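Two-arm sorting bench takes shape at Fludmont shared workshop

Members of the Fludmont shared workshop are building a two-arm bench that moves small items between plastic bins. The project, named Flevetti, is led by Bohumila Ševčík and uses a pair of black arms over a light wooden tabletop. 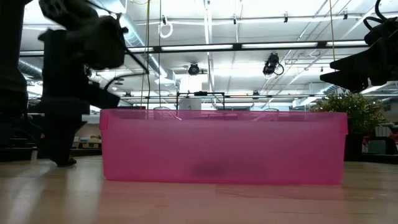
The pink bin at table height, and the clear bin with the rings from the gripper side. 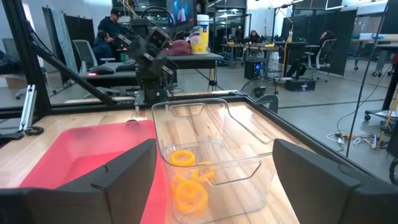
The build began in September on a budget of 2,000 dollars, of which nearly 500 went to cable, connectors and spare finger parts. Each arm runs from its own controller, and a shared clock keeps the two within 15 milliseconds of each other. Ševčík said the main open problem is grip force on soft items, which give way before the motor current rises enough to be read.

A second version of the finger mount is being printed by Prukuteck, a parts shop on Wysocka Street. It moves the wrist camera back to widen its view of the fingertips. Wiring diagrams and control code will be posted on the workshop's site once the new mount has been fitted.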